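4. Placing and first set-up of the Derora countertop water filter

Read this section to the end before you open the water valve. The work takes one person less than an hour. You need a soft cloth, a bucket and the wrench from the small bag.

4.1 Choosing the place

1. Choose a flat surface near the kitchen faucet. The supply hose is 900 mm long and must not be stretched.
2. Keep the filter away from the stove, the radiator and direct sun. Warm water in the tank loses its fresh taste quickly.
3. Leave 50 mm of free space behind the filter, so that the hose can bend without a fold.
4. Check that the surface does not move when you push it with your hand. A full tank is heavy.

Note: If the filter was stored in a cold garage or car, let it stand in the room for two hours before you connect it.

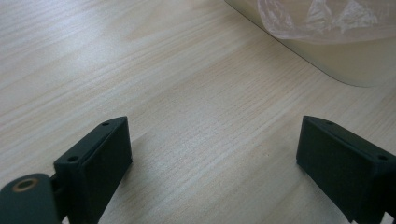

The filter stands on four rubber feet, and these feet hold well only on a clean surface. Wipe the place with a damp cloth, then with a dry one, and wait a few minutes. On pale wood with a fine grain, like this tabletop, a thin film of water is difficult to notice when you look straight down. Bend down and look along the surface toward the window – the light will show you what the cloth has missed. Do not use wax or furniture oil under the feet.

Caution: Do not put the filter on a tablecloth or on paper. A small leak can stay hidden there for many days.

4.2 Connecting the hose

5. Close the water valve under the sink.
6. Unscrew the aerator from the faucet. Keep it together with its washer in the small bag, you will need it if you move to another home.
7. Screw on the Forkdale adapter by hand. When it stops, turn it a quarter turn more with the wrench. More force will damage the thread.
8. Push the hose into the adapter until you hear a click. Pull it lightly to check.
9. Open the water valve slowly and look at the adapter for one minute.

If you see drops, close the valve, take the adapter off and look at the washer. In most cases it is sitting crooked. Replace it if it has a cut or a flat side.

Caution: Cold water only. Hot water destroys the cartridge and the guarantee is then not valid.

4.3 Questions about the surface

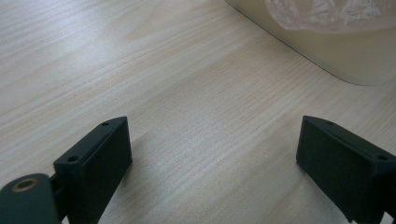 Reading time for this part: 2 minutes

Many customers ask if the filter can leave marks on their furniture. The rubber of the feet is a light gray type which we changed to after some complaints about the older black feet. If your filter still has black feet, write to Sumaiya Sivakumar at our service desk in Drirkstead and ask for set 67. It is free of charge. The new feet press into the same holes, and no tool is necessary.

For oiled or waxed wood we still advise a thin cork mat. Lift the filter once a month and dry the place under it.

4.4 First rinse

10. Insert the cartridge with the arrow up and turn it to the right until it stops.
11. Hold the outlet tube over the bucket.
12. Open the faucet halfway and let the water run for five minutes. The first water can be gray – this is fine carbon dust. It is harmless, but do not drink it.
13. Close the faucet, empty the bucket and repeat step 12.
14. Fill one glass and hold it against the light. If the water is still cloudy, wait until the small air bubbles have gone up. If it does not become clear, repeat step 12 again.
15. Write the month on the label of the cartridge, for example "July".

Note: The cartridge of type Vukčević is for 900 liters. If you go away for more than a week, remove it, put it in a closed bag and keep it in the refrigerator. Never freeze it. When you come back, begin again from step 10.

For changing the cartridge, see section 5.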